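Home Archive Threads Members Search Log in

Subject: Re: Gukodlow callout -- radios, and the lost hour
From: Kumudini Barua
Date: 15 July 2020

Hi all,

Parveen asked on the list for thoughts on how the Gukodlow search went, and I said I'd write mine up once my knees had forgiven me. They mostly have, so I'm going to quote her whole message and then ramble underneath it.

> Parveen Khan wrote:
>
> Thanks to everyone who turned out for the Gukodlow job. Both walkers
> are home and fine apart from blisters and a telling-off from their
> mother. Before it all fades, I'd like to hear from each party about
> three things: how the radios behaved, whether the handover at the
> upper parking lot worked, and anything in the packs you wished was
> there or wished wasn't. Don't be polite. Seung-woo has already told
> me the map boards were useless in the wind and I believe him.
>
> Also, someone has gone home with the spare stove. No questions asked
> if it turns up on the shelf.
>
> Parveen

OK, so! I was with Valter and Sunil on the east side, and I'll take Parveen's points in the order they come back to me.
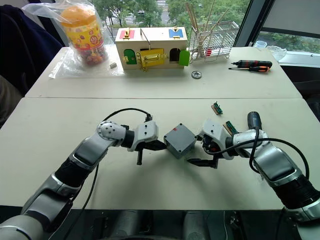
THE RADIOS

Up to the sheepfold they were lovely. Clear as anything, and I could hear Parveen eating a sandwich between calls. Past the sheepfold we dropped into that long gully and lost base completely. I know we all know about the gully. We've known about it for as long as I've been on the team. But we still went in there without agreeing what we'd do when it went quiet, and so we did what people always do, which was stand still and say "base from east party" over and over until we felt silly.

Valter climbed back up to get a signal, which cost us the best part of an hour by the time he'd been up, had his chat and come down again. During that hour base had moved the west party across to the forest track and we had no idea. We were still working off the first plan.

What I'd like is a simple rule. If a party is going into the gully, one person stays at the lip with a radio and relays. Yes, that means a party of four and we were three. Then let's send four! Or let's send two parties up together and split at the top. I'd have happily been the one sitting at the lip, to be truthful, it had a nice flat rock.

Seung-woo has suggested a portable repeater on the shoulder above the fold and I'm all for it if he's the one carrying it. He reckons it would cover the gully and most of the far side too. Can we try it on a training night before we spend anything?

THE HANDOVER

This one was my fault in part so I'll own up. When we got to the upper lot the night party's sheet had our search area marked as done on the south half. I read it as done on the whole lot. Sunil asked me twice if I was sure and I said yes twice. We walked right past the south boundary and only doubled back when he got the sheet out again at the wall and turned it the right way round.

I don't think it's just me being dim, though. The sheet has one small box for "area covered" and people write in it with cold hands in the dark. Could we have an outline of the area printed on the back, so you shade in the bit you walked? And could the person handing over say it out loud and have the other person say it back -- we do that with casualties and we never seem to do it with ground. 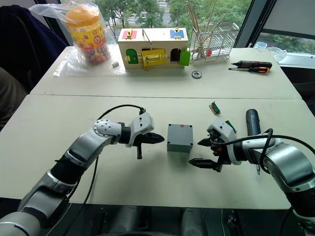 List digest, page 2

THE PACKS

Right, packs. My favorite subject, as Valter will tell you with a sigh.

Wished was there: a second group shelter. We had one between three, which was fine for us, but if we'd found those two lads on our side we'd have been five people in a shelter meant for four, with somebody's backside out in the rain. I'd put one in every party pack and stop treating it as an extra.

Wished wasn't there: the big rope. We carried all 70 meters of it up to the wall and all 70 meters back down again. There's nothing on the east side you'd want to rope. I understand why it's packed by default for Alexiou, where you can't go ten steps without looking over an edge, but surely we can have a walking load and a steep load and choose at the truck. Sunil had it on his back the whole way and didn't complain once, so I'm complaining for him.

Head torches were good. Everybody had spare batteries, everybody's spare batteries worked, and I'd like that written down somewhere because I nagged about it all through February.

Food was less good. Whoever buys the bars, please, no more of the apricot ones. I found three in the bottom of my pack which I'm fairly sure were there when I inherited it.

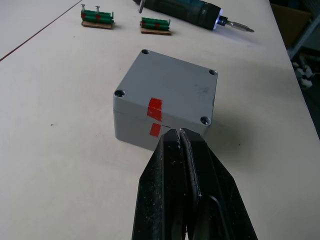 And on map boards I'm with Seung-woo, they're sails. I gave up and folded the map small inside my jacket, like my dad used to. If we want something to write on, a little clipboard on a cord would do the job, and it could live in the chest pocket with the pencil.

One more thing that Parveen didn't ask about. The two lads' mother was at base for most of the day, and I gather she was left in the truck on her own for quite a long stretch when things got busy. I'm not getting at anyone, I know what it's like down there when three radios go off at once. But I sat with her for ten minutes when we came off and she'd been following the radio traffic without understanding any of it, and she'd convinced herself that "negative on that" meant something terrible. Could we have one named person for family on every callout, even if it's somebody who isn't fit for the hill that week? I'd do it. My knees would be delighted.

Valter says he'll send his own version, and that it'll be shorter than mine. He also says to tell you that from the top he could see headlights on the forest track and wondered who on earth it was, so there's your missing update.

I haven't got the stove. I did look.

Kumudini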